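Chapter 4
A Day at the Open House

I'd been writing about robots for two years before I stood in a room where people were teaching one, and I went in with completely the wrong picture in my head. I expected noise! I expected sparks, maybe a yellow fence. What I got at the Skasto open day was a hallway that smelled like coffee, a stack of name tags, and a row of big monitors with kitchens on them.

Kitchens, all day long. The folks at Skasto build practice rooms in software, and a simulated arm works in those rooms long before anyone bolts a real one to a real floor. Their program is called Etar, and the library of rooms that goes with it is Witora (I kept writing "Victoria" in my notes, so forgive me if one slips through in a later chapter). There were 118 rooms in Witora the February I visited, and our guide was very proud of that number. She said it three times before lunch.

The reason I'm starting the chapter here, and saving the math for section 4.2, is that watching a demonstration changed the questions I ask. Before the visit I would have asked how strong the arm was, or how fast. By the end of the morning I wanted to know what it could see. Put a camera right at the hand and you get a wonderful close view of the fingers, up until something large gets between them, and then you get mostly that something. Stand back across the room and you can follow the whole arm, shoulder to wrist, but good luck judging the last half inch before contact. Keep both views in mind, because we'll be going back and forth between them for the rest of the chapter.

They let us try the controls in the afternoon. I had the seven-joint arm, a hand controller, and a teenager behind me in line who was clearly better at this than I was. I drove the elbow straight at a shelf on my first go. My second was slower, and I found myself leaning in my chair as if that would help (it doesn't, but everyone in the room was doing it). If you have the Dogbe lab kit, Exercise 4.1 gives you the same task, and I'd do it before reading any further.

Two views of the kitchen at Skasto, the hand camera's first:
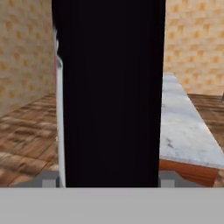
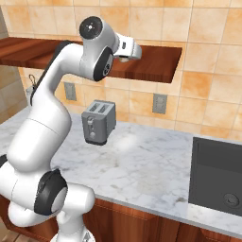 Text by the author of this book, a science writer and part-time robotics instructor

So, some vocabulary before we get moving. The "base" is the part that holds the arm up. A "link" is a stiff section, and a "joint" is where two links meet and one can turn against the other. The "gripper" is the hand. You'll meet "pose" in 4.1, and it means where the hand is plus which way it's pointing. I mixed up pose and position for most of that visit and our guide was kind about it.

Last updated Oct 28, 2020

Comments

mudroom_reader: Did 4.1 with my daughter and we both hit the shelf. Is there a slower setting on the kit?

tinbench: @mudroom_reader Yes, speed is on the second menu page. Start low.

pk_in_the_back_row: Could you put the vocabulary ahead of the story? I kept flipping back and forth.

Contact the publisher | Copyright, all rights reserved | Back to top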